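3. Collecting the demonstrations

3.1 Set-up and task

All demonstrations were gathered on the two-arm bench at our Hastley site, using the Laxdal recording software. The arms face each other across a white table, and each carries a two-finger gripper. A fixed camera covers the whole work area, and small cameras at the grippers give a closer view. The operator guides both arms at once with a pair of hand controllers, and every stream is saved against the same clock.

The task set, which we call Gonadance, uses small household items that either arm can reach. In the part reported here the items are a gray paper cup, a yellow paper cup and a short aluminium can. The operator reads a written instruction before each attempt, naming one item and the place where it should go. Which arm to use is left to the operator. We wanted the examples to hold the choices people make for themselves, including the awkward ones, so no preferred arm was given even when one was plainly closer.

Figure 3 gives the view from the fixed camera and from a gripper camera.

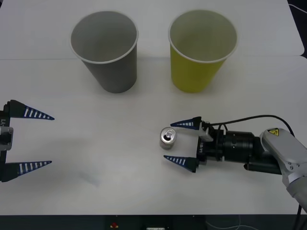 One of our operators, Emel, objected to this after the first week, saying that a free choice of arm would teach the model to hesitate whenever an item stood near the middle. She asked for a fixed rule instead: left arm for the left half, right arm for the right. We tried her rule on a small batch. The attempts were more alike, but operators reported having to reach across themselves for items just over the line, and we went back to the free choice for the main collection. The batch made under the rule is kept apart and is not used in training.

3.2 Varying the layout

Before each attempt the layout is drawn at random by the software and set out by hand. Positions are given as areas of the table and not as exact points, so two layouts with the same code still differ by a little. Early on we found that operators tended to place things neatly, with even gaps, and a model trained on those attempts did poorly when the items were crowded together. From July the software also asked for crowded layouts at a fixed rate.

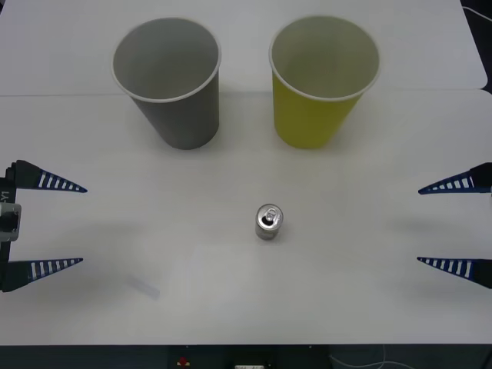
Figure 3(b). Fixed-camera view with both grippers open and the can standing between them, in front of the two cups.

In total we recorded 3,000 attempts over 53 sessions. Of these, 424 were set aside on review. The most common grounds were a dropped frame in one of the streams, an instruction that did not match the layout, and an operator stopping part-way - usually to correct the grip on a controller. Failed grasps followed by a second try were kept. They make the recordings longer, but a model that has never seen a recovery has little to go on when its own first attempt goes wrong.

3.3 Matching the camera streams

The fixed view is good for judging where the items stand in relation to each other. It is less useful in the last part of a reach, when the fingers may hide the thing they are closing on. The gripper view has the opposite weakness.
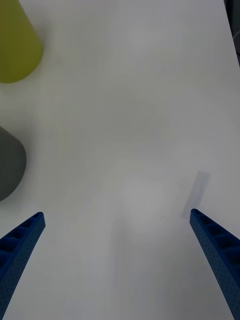
We therefore train on both together, and drop one or the other at random for a share of the examples so that the model does not lean on a single view. Streams are cut to a common rate and lined up by their time stamps. Where the gap between two matched frames was greater than 5 frames, the attempt was sent back for review. No colour correction was applied. Lighting at the bench changes over the day, and we left those changes in - they are mild, and a model used outside the lab will meet worse.

Each attempt is stored with its instruction, its layout code and a mark for the arm that first moved towards the named item. That last mark was added by hand and is used only in the analysis in Section 5.

Related articles
Learning two-arm handovers from short recordings
How much operator practice is enough? Notes from the Hastley bench
Random layouts and their effect on grasp learning
A simple check for mismatched camera streams

Shares: 53
Comments (5)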